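Kolora 수채 물감 자주 묻는 질문

마지막 수정: 2023년 3월 3일

안녕하세요, 콜로라(Kolora)의 메르타 뢰닝(Märta Rønning)입니다. 한국어 고객님의 편지에 제가 직접 답장을 씁니다. 한국어는 제 모국어가 아니므로 어색한 문장이 있으면 너그럽게 읽어 주시고, 뜻이 분명하지 않은 곳은 꼭 알려 주십시오. 같은 질문을 여러 번 받은 것부터 차례로 적었습니다.

물감에 대하여

색은 모두 몇 가지입니까?
현재 81색입니다. 작년 11월에 녹색 한 가지를 그만두었고 대신 따뜻한 회색 한 가지를 넣었습니다. 그만둔 녹색은 안료를 더 이상 구할 수 없어서 다시 만들 계획이 없습니다. 비슷한 색을 찾으시면 이끼 녹색에 황토색을 조금 섞어 보십시오. 완전히 같은 색은 되지 않지만 풀밭이나 먼 산에는 충분히 쓸 수 있습니다.

튜브와 고체 물감은 무엇이 다릅니까?
안료는 같습니다. 튜브에는 글리세린이 조금 더 들어 있어서 부드럽고, 고체 물감은 여러 층으로 부어서 천천히 말립니다. 넓은 하늘을 칠하실 분에게는 튜브를 권하고, 밖에 가지고 다니실 분에게는 고체를 권합니다. 튜브 물감을 빈 팬에 짜서 말려도 됩니다. 그 경우에는 한 번에 가득 채우지 마시고 두 번으로 나누어 채우십시오. 한 번에 채우면 가운데가 갈라집니다.

꿀이 들어갑니까?
아니요. 꿀을 넣은 물감은 잘 녹지만 습한 여름에 팬 안에서 잘 마르지 않습니다. 한국의 장마철에 쓰시는 고객님이 많으므로 저희 조리법이 맞을 것이라고 생각합니다. 동물에서 얻은 재료는 흑색 한 가지에만 들어 있고(뼈를 태운 검정입니다), 그 사실은 라벨 뒷면에 적혀 있습니다.

물감에 곰팡이가 생겼습니다. 버려야 합니까?
표면에만 조금 생겼다면 마른 천으로 닦아 내고, 뚜껑을 연 채로 며칠 동안 바람이 통하는 곳에 두십시오. 냄새가 나거나 안쪽까지 번졌다면 버리시는 것이 좋습니다. 다 쓰신 다음 뚜껑을 바로 닫는 습관이 가장 흔한 원인입니다. 저도 처음에 그렇게 해서 아끼던 파랑을 하나 잃었습니다.

햇빛에 색이 바랩니까?
색마다 다릅니다. 라벨에 별이 세 개 있는 색은 오래 걸어 두어도 변화가 거의 없습니다. 별이 한 개인 색은 분홍과 보라 쪽에 있으며, 스케치북 안에서 쓰시면 괜찮지만 벽에 걸 그림에는 권하지 않습니다. 저희 작업실 남쪽 창문에 색견본을 붙여 놓고 계속 비교합니다. 반은 검은 종이로 가리고 반은 그대로 둡니다.

아이가 써도 됩니까?
어린아이에게는 권하지 않습니다. 카드뮴이나 코발트가 들어 있는 색이 있고, 아이들은 붓을 입에 넣는 일이 있습니다. 학교에 다니는 아이라면 흙 안료로만 만든 작은 세트를 어른과 함께 쓰는 것이 좋겠습니다.

색을 섞는 방법에 대하여

검정을 쓰지 않고 회색을 만들 수 있습니까?
네, 저는 그 방법을 더 좋아합니다. 군청색과 태운 시에나를 같은 양으로 섞으면 어두운 회색이 됩니다. 파랑을 더하면 그늘의 회색이 되고, 시에나를 더하면 오래된 돌의 회색이 됩니다. 물을 많이 넣으면 두 안료가 종이 위에서 조금 갈라져서 알갱이 모양이 남습니다. 이것을 과립 현상이라고 부릅니다. 매끈한 회색이 필요하시면 프탈로 파랑 쪽을 쓰십시오.

제 회색은 늘 진흙처럼 탁해집니다. 왜 그렇습니까?
대부분은 안료가 너무 많이 들어갔기 때문입니다. 한 번 섞을 때 두 가지 색까지만 쓰시고, 라벨에서 안료 번호를 확인하십시오. 튜브 하나에 이미 세 가지 안료가 들어 있는 색도 있습니다. 또 첫 번째 층이 다 마르기 전에 다시 붓을 대면 아래의 색이 일어나서 탁해집니다. 손등을 종이에 대어 보시고, 차갑게 느껴지면 아직 기다리셔야 합니다.

도시의 콘크리트는 어떤 색으로 칠합니까?
콘크리트는 넓고 밝은 회색이어서 처음 그리는 분은 너무 진하게 칠하는 일이 많습니다. 먼저 종이 전체에 아주 묽은 회색을 칠하고 말리십시오. 보도의 거친 알갱이는 거의 마른 붓을 눕혀서 한 번 지나가면 나옵니다. 판과 판 사이의 가는 줄은 마지막에 작은 붓으로 긋되, 끝까지 같은 굵기로 긋지 마십시오. 벽의 얼룩은 젖은 상태에서 위에서 아래로 흘리고, 땅에 가까운 곳의 녹물 같은 갈색에는 태운 시에나를 한 방울만 넣습니다. 문 안쪽처럼 아주 어두운 곳은 군청색과 태운 시에나를 물 없이 진하게 섞어 한 번에 칠합니다.
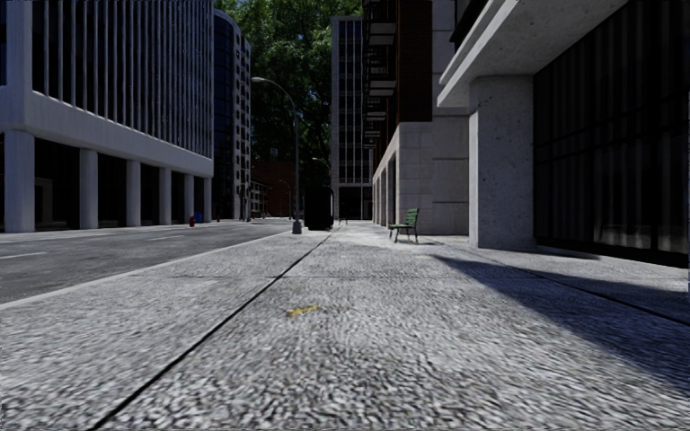
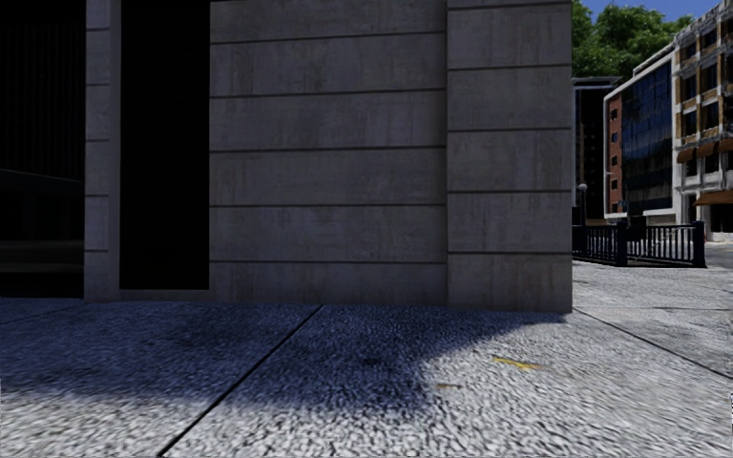 아스팔트도 같은 회색으로 됩니까?
같은 두 가지 색으로 됩니다. 다만 군청색을 더 많이, 물을 더 적게 쓰십시오. 길이 멀어질수록 밝게 하면 거리감이 생깁니다. 차선의 흰색은 남겨 두는 것이 가장 깨끗하고, 잊어버리셨다면 불투명한 흰색을 조금 쓰셔도 저희는 화내지 않습니다.

피부색 물감은 왜 팔지 않습니까?
사람의 피부는 한 가지 색이 아니므로 그 이름의 튜브를 만들지 않습니다. 황토색, 퀴나크리돈 장미색, 그리고 약간의 파랑으로 섞는 표를 주문하신 분께 무료로 넣어 드립니다. 주문란의 메모에 '혼색표'라고 써 주십시오.

종이와 붓에 대하여

어떤 종이를 써야 합니까?
저희는 브리두바(Briduva) 종이를 함께 판매합니다. 면 섬유이고 한 장의 무게는 제곱미터당 200그램입니다. 가벼운 편이므로 물을 많이 쓰실 때에는 네 면을 종이테이프로 판에 붙이십시오. 테이프를 떼실 때에는 종이에서 바깥쪽으로, 낮은 각도로 천천히 당기십시오. 앞면과 뒷면의 결이 조금 다른데 어느 쪽을 쓰셔도 됩니다. 저는 뒷면을 좋아합니다.

종이가 물감을 바로 빨아들이고 얼룩이 생깁니다.
종이 표면의 풀 성분이 약해진 것 같습니다. 습한 곳에 오래 둔 종이에서 자주 보입니다. 구멍이나 접힌 자국은 없는데 물이 스며드는 경우가 그렇습니다. 구입하신 지 얼마 되지 않았다면 한 장을 잘라서 편지에 넣어 보내 주십시오. 시험한 다음 새 종이로 바꾸어 드립니다. 오래된 종이라면 펜이나 연필 그림에 쓰시는 것이 좋겠습니다.

브레다르드(Bredard) 붓은 천연모입니까?
합성모입니다. 둥근 붓과 납작붓이 있고, 자루에는 자작나무를 씁니다. 물을 머금는 양은 다람쥐 털보다 적지만 끝이 잘 모이고 오래 갑니다. 끝이 휘었을 때에는 따뜻한 물에 잠깐 담근 후 손가락으로 모양을 잡아서 눕혀 말리십시오. 뜨거운 물은 접착제를 녹이므로 쓰지 마십시오.

붓을 물통에 세워 두면 안 됩니까?
안 됩니다. 털이 휘고, 자루의 칠이 갈라지고, 나중에는 금속 부분이 헐거워집니다. 그림을 그리시는 동안에도 눕혀 놓으십시오.

야외 스케치에 대하여

피엘드(Fjeld) 상자에는 무엇이 들어 있습니까?
금속 상자, 빈 팬 열두 개, 접는 팔레트가 들어 있습니다. 물감은 따로 고르십니다. 완성된 세트를 원하시는 분이 많아서 고민했지만, 쓰지 않는 색이 상자에 남는 것을 저희는 좋아하지 않습니다. 무엇을 골라야 할지 모르시면 무엇을 그리시는지 두세 줄로 써서 보내 주십시오. 제 동료 아슬라크 헤글룬드(Aslak Hägglund)가 목록을 만들어 드립니다. 그는 영어로 답장을 쓰고, 제가 번역해서 보냅니다. 그래서 하루가 더 걸립니다.

겨울에 밖에서 그리면 물이 업니다.
물통에 보드카를 조금 넣는 방법이 있습니다. 물감의 퍼짐이 달라지므로 먼저 집에서 시험해 보십시오. 아주 추운 날에는 밖에서 연필로만 그리고, 색의 이름을 종이에 작게 적어서 돌아오는 것이 편합니다. 색은 부엌 식탁에서 칠해도 됩니다.

비행기에 가지고 탈 수 있습니까?
고체 물감은 보통 문제가 없습니다. 튜브는 액체류로 보는 공항이 있으니 맡기는 짐에 넣으시는 것이 안전합니다. 규정은 나라와 항공사마다 다르므로 출발 전에 확인하시기 바랍니다. 저희가 보증해 드릴 수 없는 부분입니다.

주문과 배송에 대하여

한국으로 보내 주십니까?
네. 매주 두 번 우체국에 갑니다. 주문 금액이 1,000크로나를 넘으면 배송비는 저희가 냅니다. 관세와 부가세는 받으시는 분이 내셔야 하며, 개인통관고유부호가 없으면 세관에서 소포가 멈춥니다. 주문하실 때 이 번호를 꼭 적어 주십시오.

주문을 나중에 하나로 합칠 수 있습니까?
아직 소포를 닫지 않았다면 됩니다. 주문 번호 2개를 같은 메일에 써 주십시오. 이미 내신 배송비 중 한 건은 돌려 드립니다.

튜브가 터져서 왔습니다.
죄송합니다. 상자와 튜브의 사진을 보내 주시면 같은 색을 다시 보내 드립니다. 터진 튜브를 돌려보내실 필요는 없습니다. 남은 물감은 빈 팬에 옮겨서 쓰시면 됩니다. 비행기 안의 기압 때문에 뚜껑을 처음 열 때 물감이 조금 나오는 것은 고장이 아니며, 휴지를 대고 천천히 여시면 됩니다.

색이 화면과 다릅니다. 반품할 수 있습니까?
열지 않은 물감이면 반품을 받습니다. 화면의 색은 기기마다 다르게 보이므로, 많이 사시기 전에 손으로 칠한 색견본 카드를 먼저 주문하시는 것을 권합니다. 카드는 저와 아슬라크가 나누어 칠하기 때문에 한 장 한 장 조금씩 다릅니다. 카드 값은 다음 주문에서 빼 드립니다.

작업실을 방문할 수 있습니까?
미리 편지를 주시면 가능합니다. 안료를 가는 날에는 먼지가 있어서 손님을 받지 않습니다. 계단이 좁고 승강기가 없으니 다니기 불편하신 분은 메일에 써 주십시오. 색견본과 종이를 가지고 아래층으로 내려가겠습니다.

한국어로 전화해도 됩니까?
전화는 제게 아직 어렵습니다. 메일로 써 주시면 사전을 옆에 두고 정확하게 답해 드리겠습니다.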